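Drancombe Gift and Storage Box, Medium

Open-top cardboard box with a white inside. Ships flat in packs of 8 and folds together without tape. Good for care packages, kids' room tidying or sending a few things off to college.

Put books and boxed items against the sides, then fill the middle with folded clothes and soft toys.

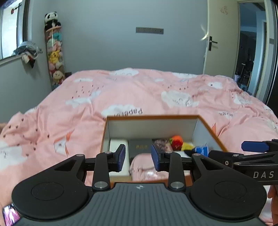 Lids are sold separately. Orders placed before 2 p.m. Thursday leave our warehouse the same day. Unused packs can be returned within 14 days.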